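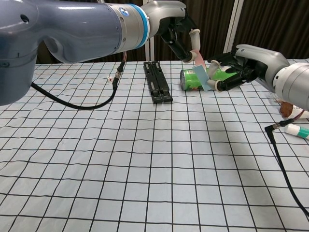
**Figure 3.1** A cylindrical can lying on its side, with a light blue card standing against the front of it.

# Chapter 3: Cylindrical Goods and Flat Inserts

A can is one of the simplest shapes a packer handles and one of the most awkward to keep in place. Upright, it rests on a flat ring at its base. On its side, it touches the table along a single line, and a small push at either end of that line will turn it.

A card has the opposite problem. It is stable when flat, but on its edge it needs support from a second object. In Figure 3.1 the card is tilted slightly and its lower edge is close to the tabletop. The side of a can makes a poor backing, as it meets a flat card along only one narrow strip.

This chapter covers the handling of both items together. Section 3.1 defines the terms *line contact*, *face contact* and *edge support*. Section 3.2 deals with table coverings. Cloth slows a rolling can but also wrinkles under it, and a wrinkle may lift one end. Section 3.3 treats strips, ribbons and tags, which should be held at the top and allowed to hang before they are placed.

The worked problems use the Pranbridge packing table, a set of load values for 2000 mixed parcels. Readers without access to the full table may use the 10 rows reprinted at the end of the chapter.

**Before you begin**

Review the units in Chapter 2. You will need a ruler, a sealed can, a stiff card and a tablecloth or towel.

## 3.1 Contact and Support

Two bodies are in *line contact* when they touch along a length but have almost no shared width.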